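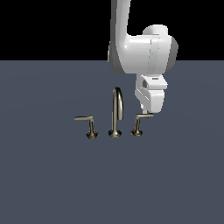

Rudine is looking for households to take part in a study about how people use water at home. We want to learn how much water is used for daily tasks such as brushing teeth, washing vegetables and rinsing dishes, and how this changes when the weather becomes cold. Any home in the city can apply, also rented apartments. The type of faucet is not important for us: a set with a handle on the right side, like the one shown, is welcome, and so are older or newer models. We only ask that you do not change your faucets during the study.

The study starts in October 2019 and ends in December. We need 230 households. A small meter, made by Skodix, will be placed on the pipe below one sink. The installation is done by our technician, Ubaldo Negri, and you should be at home when he comes. After this you keep a short diary for 11 days, where you write who used the sink and for what. At the end there is one interview by telephone, in English or Italian.

You can participate if:
you are 18 years or older
you have lived at your present address for at least one year
the pipe under your sink can be reached without tools
all adults in the household agree to take part

In our first study we received 1,317 diary pages, and many of them had no hour written next to the task. Please write the hour every time, even when it is not exact.

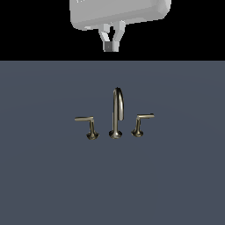
Do I have to pay for the meter or for the water that is used?
The meter is free of charge and we remove it at the end. Your water bill stays your own responsibility, as in any other month.

Every household which completes the diary and the interview receives a voucher for the Fawzy food stores. Your name and address are kept separately from the measurements.

To apply, please write to Gianni Parisi, Rudine, Household Studies, and put the word "Water" in the subject of your message. Tell us how many people live with you and which sink you prefer for the meter. We will answer all messages, also when the places are full.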